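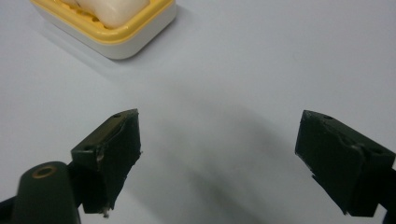

Rawiri Mudgway objected, when an early draft of this section was read to the group, that we had written about soap dishes as though everyone wanted one. In his own household the bar sat on the edge of the sink and was thrown out when it became too thin to hold. We have kept his objection in mind, and the non-users are treated in Section 4.3.

**Figure 3.** Soap dish with a white or off-white base, a yellow rim and a yellow slotted tray, holding a cream-coloured bar.

### 4.2 Dishes with a separate draining layer

Of the 214 households that kept bar soap at a basin, the largest group used a dish in which the soap rests above the base on slots or ridges. The type is shown in Figure 3. Water is meant to pass between the ridges and collect below, and somebody then has to empty it. Respondents in Jonport usually called this part "the tray" and those in Stondellow "the grid". We use "tray" throughout.

Three matters came up repeatedly in the interviews. The first was how often the base was emptied. Most people said they did it when they noticed it, and a smaller number did it with the weekly clean of the basin. Several had never taken the tray out and were unsure whether it could be taken out at all – in two kitchens it was removed for the first time during our visit.

The second was the fit between bar and dish. A new bar often touched the rim on both long sides, so that the ends of the slots were covered and the underside stayed soft. The complaint faded as the bar wore down. Older respondents sometimes cut a new bar in half and kept the other piece in a drawer, a habit also noted in the earlier Nisness survey.

The third was where the dish stood. We had expected it to be beside the tap in nearly every home. In practice it moved. It was lifted to wipe the surface, put down wherever there was space, and left there until the next person wanted it. Taras Onyshchenko, who coded the placement diaries, separated these moves from deliberate changes of position, and only the deliberate ones are counted in Table 5. The diaries contain 1,204 entries in all, 540 of them from kitchens.

Colour was rarely given as a reason for choosing a dish, although it did matter once the dish was in use. A pale rim showed soap residue less than a dark one, and people with dark dishes reported rinsing them more often. We did not measure residue and can't say whether the dark dishes were any dirtier – the difference may lie entirely in what was noticed.

Dishes without a draining layer are discussed next, together with saucers, jar lids and folded cloths.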